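Handout 4: Keeping a two-finger cell honest
Course notes, Applied Handling, September intake
Prepared by Meenakshi Kandpal, bench sessions with Ankit Rawat

Read this before the bench session. It covers the small arm with the parallel gripper and the wrist camera, and the checks you will do on it. It does not cover the controller. If the controller faults, stop and fetch one of us.

1. What the supplier says

The Cornasum manual has a maintenance table with two lines in it for the fingers: "inspect" and "replace as required." It doesn't say what to inspect for, and I have yet to meet anyone who could tell me what "as required" means. The sales sheet says the fingers are maintenance free. Both papers came in the same box.

You will also hear that the Wukunier software notices a bad grip and corrects for it. Maybe. What it reads is finger position and motor current, and neither of those knows what is stuck to the pad. Treat the claim as unproven until you have logged grips of your own that say otherwise.

2. Where the trouble starts

Most of the bad picks we log on this cell are blamed on calibration, and people love to recalibrate. It takes 19 minutes and feels like work. Ankit went back through 100 logged faults last term and put 51 of them down to the fingers: dirt on the tips, a worn pad edge, one finger sitting proud of the other. I'd argue with a few of his calls, but the order of work follows from it. Fingers first, calibration last.

Soft and uneven parts are the worst. A block gives you flat faces and forgives a lot. Something with folds in it touches the pad in a few places only, and any grit on the tip takes one of those places.

Closed on a folded white piece beside the yellow-rimmed container, then open, with specks on both tips:

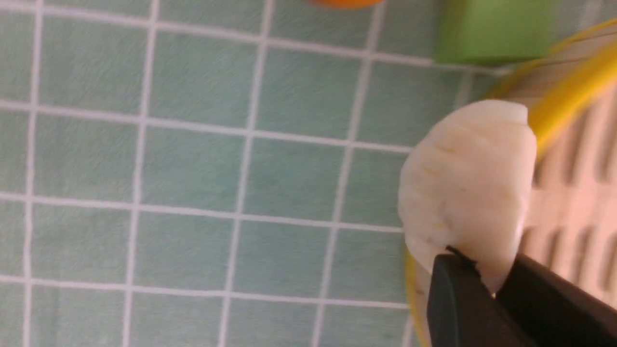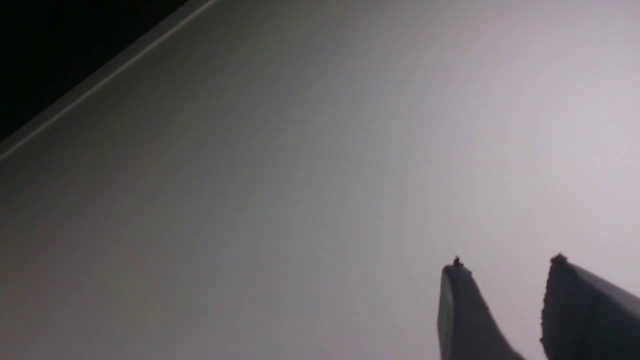

3. Finger check, in order

Put the arm in hold and hang your tag on the enable switch. Open the fingers all the way from the pendant. Do not pull them apart by hand, whatever you saw in the Dixit video.

Look at both tips from the side with a flashlight, then from the front. Write down what you find before you wipe anything. A clean finger tells us nothing about why the last pick failed.

Wipe each pad outward from the root to the tip with a lint-free cloth, barely damp. No solvent. Stundov sells a spray for this and I have no evidence that it does more than water does.

Run a fingernail along the pad edge. If it catches, note which finger and how far from the tip.

Close the fingers slowly on a strip of plain paper and tug. The pull should feel the same across the width of the pad. If one side slides out, the fingers are not parallel, and cleaning won't fix that. Loosen the two screws at the root, reseat, tighten evenly, and do the paper again.

4. Camera check

Clear the work surface and jog to the high position. Both tips should show in the wrist view at the same height they had in your reference shot. If they have moved, find out whether it was the camera or the fingers that shifted - the software can't tell you, and it will happily recalibrate around a loose bracket.

5. Logging

One line per check: time, finger, finding, what you did. "OK" is not a finding. Write "no residue, edges smooth, paper even" if that is what you saw.

Bring your log sheet to the next session. Ankit will want the paper strips too, so label them left and right.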